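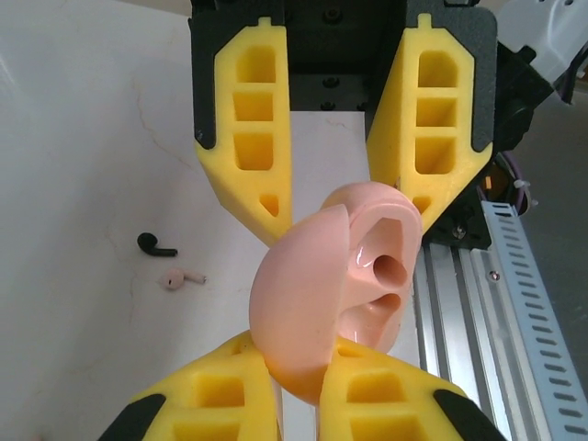

Can I enter a photo that has already been on my own website?

Personal websites and social media are fine, as long as the photo hasn't won a prize elsewhere or been sold for advertising.

I put that first as it has come up on the list more than anything else this month, and because it is the one rule of the Goodall that can be answered in a single sentence. The rest of this is a reply to the long message from the member in Tokow, which I've quoted below with the kinder bits left out.

> I was at the Goodall show in June and came away cross, which I gather is
> traditional. The winner of the Places section was a very nice harbour at
> dusk with the lights on and a bit of mist. The runner-up was a very nice
> harbour at dusk with the lights on and no mist. I have nothing against
> harbours. But there were 1,458 entries last time, if the board by the
> door was right, and I can't believe those were the two the rest had
> to make way for.

The board by the door was right. I had two coffees and a scone in front of it. What it doesn't tell you is how the 1,458 get cut down, and having sat through the first round as a junior pair of eyes a few years back, I can say that the harbours do well for a dull reason. The first round is done on a screen, small and fast. A picture with one warm light in a lot of blue survives that. A picture of a bus queue in the rain, with six faces all doing something different, looks like gravel.

By the time anybody sees things at a proper size there are 149 left, and a good many of those have a boat in them. The judges then pick well from what they've got. I thought the mist was the right call, for what it's worth. The other one had a wheelie bin.

> Second point. The captions. Does anyone believe them? "I waited four
> hours in the cold for the light." Everyone waited four hours in the
> cold. I would like to see one caption that says "I was looking for
> the toilets."

Mine would have, if there'd been a box for it. The photo of mine that got into the show was taken from the steps of the ferry office at Drokora while I was trying to find out why the ferry wasn't there. The form asked for "the story behind the image" and I wrote something about stillness. I'm not proud.

The form has changed for the next round, by the way. It now asks where the picture was taken, when, and what you did to it afterwards, and it gives you a much smaller box. I expect the four hours in the cold will be squeezed in somehow.

> Third, the editing. I am told the sky in the Drokora village shot was
> "lifted". Lifted from where?

From itself, I think. Lifted as in made lighter. The rules let you change brightness, contrast and colour across the whole picture or part of it, and they let you crop and straighten. They don't let you add anything or take anything out, and that includes wires, gulls and other people's tripods. Dust spots on the sensor are allowed to go. If you get to the last 13 in your section you'll be asked for the original file, and this is where a few people every year discover that their computer has been stolen.

Joining several frames for a panorama is allowed in Places and nowhere else. Don't ask me why. I did ask, and was sent the rule again.

> Lastly, is it worth paying for the Hustel paper when they print the
> thing themselves anyway?

For the competition, don't bother. You send a file, they print it, and you have no say in the paper or the size. If you want a copy for your own wall then the Hustel matt is lovely and costs what lovely things cost. I did the same picture on that and on the cheap stuff from the chemist and hung them side by side in the hall for most of the summer. Visitors preferred the cheap one. It was brighter.

A few odds and ends, as I'm here.

The upload page logs you out if you stop to think. Write your captions somewhere else first and paste them in.

Files want to be JPEGs, with no border and no name across the corner. A signature in curly script gets you thrown out before a human being has looked at it.

You can enter the same photo in one section only. If you've got a street market in a snowstorm and can't decide between People and Weather, go for Weather. There are far fewer entries, and most of them are lightning.

The fee is per picture and doesn't come back. I'd rather send two I'm sure of than a whole card's worth in the hope that somebody else will do my choosing for me - though I say that every year and then send five.

As to being cross: I would still enter. The bus queue at Tokow you posted here in the spring was better than either harbour, and I'd like to see it six feet wide with its faces showing. Crop the left side a bit if you want it to get through the small screen. There's a lot of shelter there and not much going on in it.

Entries opened at the start of October 2025 and the closing date is on the form, in grey, near the bottom.

Off to look for something with a light in it.

The list's Places correspondent, self-appointed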